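Equipos > Automatización de banco > Células bimanuales

Célula bimanual Uklow para clasificación y montaje ligero

La célula Uklow es un puesto de trabajo de dos brazos destinado a talleres, centros de formación y laboratorios que desean evaluar qué tareas manuales pueden confiarse hoy a una máquina. Rocha la distribuye en dos modalidades: el equipo completo y la licencia de simulación, que permite ensayar una tarea antes de adquirir el hardware.

La pregunta que recibe con mayor frecuencia nuestro departamento técnico es si el sistema puede recoger una mesa, ordenar un cajón de piezas o montar un conjunto sencillo sin supervisión. La respuesta depende de la tarea. Los objetos rígidos, de geometría conocida y bien separados entre sí se encuentran dentro de las prestaciones del equipo. Los objetos deformables, como un paño o un papel arrugado, siguen exigiendo la presencia de un operario, y no recomendamos la compra a quien pretenda prescindir de él.
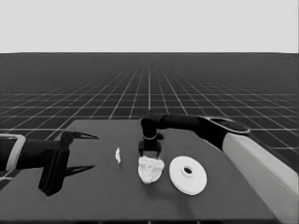
Entorno de simulación Uklow: dos brazos y tres objetos blancos sobre la mesa de trabajo.

Un cuerpo arrugado no presenta dos veces la misma superficie de agarre, y un fragmento pequeño y estrecho deja poco margen a los dedos de la pinza. Por ese motivo, el protocolo de evaluación reúne piezas regulares e irregulares en una misma mesa. El cliente recibe los resultados desglosados por tipo de objeto; no facilitamos un porcentaje único de éxito, cifra que en nuestra opinión induce a error.

Prestaciones y condiciones

Carga útil por brazo: 3 kg
Alcance por brazo: 900 mm
Ensayos incluidos en la evaluación inicial: 300
Pinzas: paralelas, con dedos intercambiables
Referencia de catálogo: 515
Programación: por demostración o mediante el editor Prarngate

El montaje mecánico constituye el segundo ámbito de aplicación. Colocar un engranaje sobre su eje requiere alinear el orificio, acompañar el giro hasta que los dientes encajen y detener el avance a tiempo. Una persona resuelve la operación por tacto, casi sin mirar. La célula la aborda con visión y control de fuerza, a menor velocidad, y un error de alineación obliga a repetir la maniobra desde el inicio. 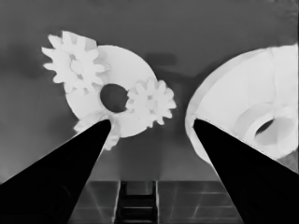
La holgura disponible entre las pinzas y los componentes vecinos condiciona también el resultado. Cuando una carcasa de gran tamaño comparte el espacio con un conjunto dentado, conviene estudiar las trayectorias de ambos brazos en simulación y reservar una zona libre para el cambio de orientación. Según Natanael Rangel, responsable de integración, la mayor parte de las modificaciones solicitadas tras la entrega afectan a la disposición de la mesa y no a los brazos.

En el ámbito doméstico, nuestra posición es prudente. La célula no está certificada para su uso en viviendas y no prevemos solicitar dicha certificación. El juego de dedos Falley, disponible desde noviembre, mejora la sujeción de piezas delgadas, pero no modifica esta limitación.

Las solicitudes de evaluación deben acompañarse de muestras o planos de las piezas. El informe se entrega por escrito e indica las tareas que, a nuestro juicio, deben continuar realizándose a mano.

Ficha revisada el 6 de febrero de 2019.

Comentarios

Ivone Prado
¿La licencia de simulación se puede contratar por separado para un centro de formación profesional? No tenemos presupuesto para los brazos este curso.

Ronaldo Frota
Nosotros la evaluamos con bridas y casquillos y el informe fue bastante claro. Con las bolsas de tornillería no hubo manera, y así lo pusieron por escrito. Sigo echando en falta los tiempos de ciclo en la ficha.

Salamatu Ogunleye
¿Los dedos Falley sirven para las pinzas de la versión anterior o hay que cambiar también el cuerpo?

Productos relacionados

Juego de dedos Falley para piezas delgadas
Editor de tareas Prarngate
Mesa de trabajo para célula bimanual
Licencia de simulación Uklow, modalidad educativa
Servicio de evaluación de piezas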